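Brurkden Field pre-game safety check, with my comments
Filled in by Nandi Baloyi, 2025-03-11
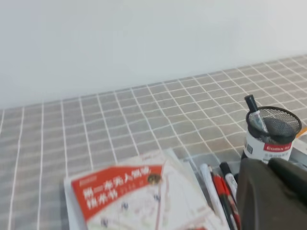

Backstop and fences
OK, mostly. The netting is tight and I leaned on every post down the first base line like I was trying to steal it. Panel 11 in left still has a wire end poking out at shin height. I taped it, but Eino, please bring the pliers!

Bases and mound
Second base rocks. I reseated it twice and it still rocks, so the anchor sleeve needs digging out before anybody slides into it. Mound is fine (a bit soft in front of the rubber, I tamped it).

Outfield
Needs work. Two sprinkler heads are sitting proud in right center, and I found one with my ankle. Coned for now. Lamisi has the key to the valve box.

Dugouts
OK. Bench bolts snug, helmet rack back on the wall. I pulled one cracked helmet and wrote NO on it in marker, so don't put it back!

First aid and heat
Cold packs: 20. Restock before July, we went through them so fast last summer. The AED light is green.

Bleachers
Third row, home side, loose plank. Roped off until Oanh gets her drill out here.

Recheck second base before first pitch.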